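Visit to the Sunemham Regional Archive: Report to Members

18 shares

The Dalline Library Association was received at the Sunemham Regional Archive on 10th May, at the invitation of its director, Dr. Magdy Ouazzani. The visiting party was made up of representatives of member libraries from across the region, together with two members of the Association's preservation working group. The purpose of the visit was to examine how the Archive has managed the transfer of its map and parish collections to the new building, and to consider what parts of that experience could be of use to smaller institutions facing a similar move.

The Archive left its former premises on the river last year after repeated problems with damp in the lower stacks. The new building stands on higher ground at the northern end of the town. It was designed as a grain warehouse and has been adapted in stages. The reading room opened to the public in March, while the conservation studio and the education room are expected to be in full use before the end of the year.

In his welcome, Dr. Ouazzani thanked the municipality for its support and described the move as the largest single undertaking in the history of the institution. He noted that the collections had been kept open to researchers for all but nine weeks, with a reduced service operating from the town library during the final stage. Members who have taken part in closures of much greater length expressed particular interest in this point, and the discussion that followed took up most of the first hour.

The map collection

The party was then taken to the map room by Doaa Lahlou, Keeper of Maps and Plans. The collection consists of 1,669 sheets, the greater part of them estate surveys and drainage plans prepared for the landowners of the coastal plain. A smaller group, known as the Baldursdóttir bequest, was given to the town by a private collector and includes several hand-colored harbor charts that had never been listed before the move.

Ms. Lahlou explained that each sheet had been inspected, measured and given a condition grade before leaving the old building. Sheets in the poorest condition were moved flat between boards and went directly to the conservation studio. The remainder were packed in their existing folders, and new folders were made only after arrival. She acknowledged that this had been a disputed decision. Replacing the folders first would have added several months to the schedule, and the damp in the lower stacks was by then considered the greater risk.

Members were shown a drainage plan on which three generations of surveyors had added their own corrections, each in a different ink. The plan remains in regular use. Drainage engineers and local farmers both consult it, and a full-size copy is now kept at the inquiry desk so that the original can rest.

The parish registers

The registers occupy the coolest part of the building. They take up around 164 meters of shelving and are the most frequently requested items in the Archive, chiefly by family historians. Access to the originals is now limited to cases in which the digital copy cannot be read. Staff reported that this rule was met with some disappointment when first announced, but that complaints fell once the quality of the copies was known.

The catalog for the registers has been rebuilt in Terkero, the records system adopted by the Archive two years ago. Place names proved to be the main difficulty. Several villages on the plain changed their names more than once, and the old card index recorded whichever form the clerk of the day preferred. The new catalog keeps every recorded form and links each one to a single entry. A researcher who knows only a grandmother's spelling of the village will therefore arrive at the correct register.

Digital copies have to be stored, backed up and delivered to the reading room over a reliable network, and a part of the afternoon was given to this subject.

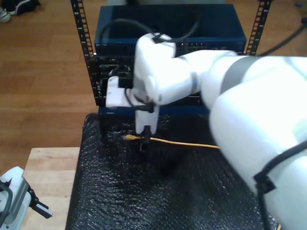
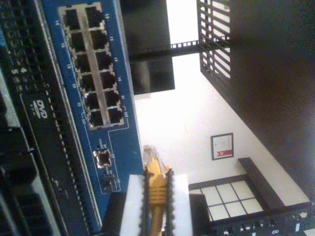
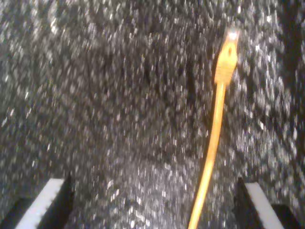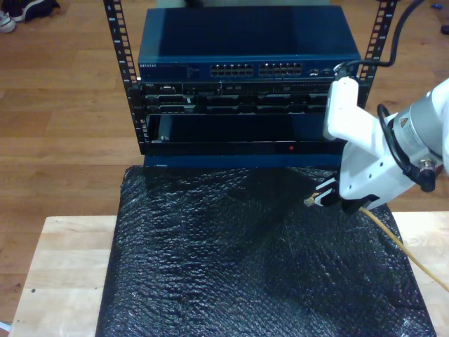

Bethel Degefa
Secretary for Member Services, Dalline Library Association

Mounir Chraibi, Head of Digital Services, gave a short talk on storage and costs. His advice to smaller institutions was to settle the question of who pays for storage in the tenth year before scanning begins. The Archive had at first budgeted for the scanning alone and was obliged to return to the municipality for further funds. It now sets aside a fixed portion of its copying and licensing income for this purpose. Mr. Chraibi also recommended that backup copies be tested by restoring an entire volume at intervals, with the result entered in a log that is open to the director.

Several members asked whether a shared storage agreement among the libraries of the region could be considered. Mr. Chraibi saw no technical obstacle, provided that the member institutions were willing to use a common form of description. The Association will take up the matter with its preservation working group.

The reading room

The reading room seats 25 and is open without appointment on most mornings. It faces north and receives an even light for much of the day. The long tables came from the old premises and were refinished by a local workshop. The chairs are new, and were chosen after a trial in which regular readers were invited to use several models for a month and record their opinion in a notebook. Some of the comments, the staff remarked, were of considerable length.

Noise was raised by one of our members as a common difficulty in converted industrial buildings. The Archive has hung felt panels along the west wall and laid cork in the aisles, and conversation at the inquiry desk carries much less than it did at the opening. The doors to the lobby still close heavily. A replacement mechanism has been ordered.

Do-yoon Yeon, who is responsible for public programs, outlined the work being done with schools. Classes are invited to follow one family through the registers, the maps and the tax rolls, and to find the field or street where that family lived. The visits have been so popular with teachers that the program now has a waiting list. Mr. Yeon would welcome an arrangement under which member libraries hold the first session on their own premises, with copies supplied by the Archive, leaving the visit itself for work with original documents.

Matters for members

Two documents were offered to the Association at the close of the visit: the condition grading sheet used for the maps, and the week-by-week schedule of the move. Both may be requested from the member services office. The Archive asks that institutions adapting the grading sheet keep the numbering of the grades unchanged, so that results may be compared in the future.

Members considering a move of their own may also wish to note that the Archive's insurance cover had to be renegotiated for the period in which the collections were divided between two sites. The insurer required a list of holdings at each address, updated at the end of every working day. Staff described this as the most demanding routine of the entire project — and one for which no time had been allowed in the original plan.

The Association records its thanks to Dr. Ouazzani and his colleagues for their hospitality and for the frankness with which all questions were answered. A return visit is proposed once the conservation studio is in full use. Member libraries wishing to take part are asked to inform the member services office in writing, giving the names of those attending and any access requirements. Places will be offered first to institutions that were not represented on this occasion.

Comments (2)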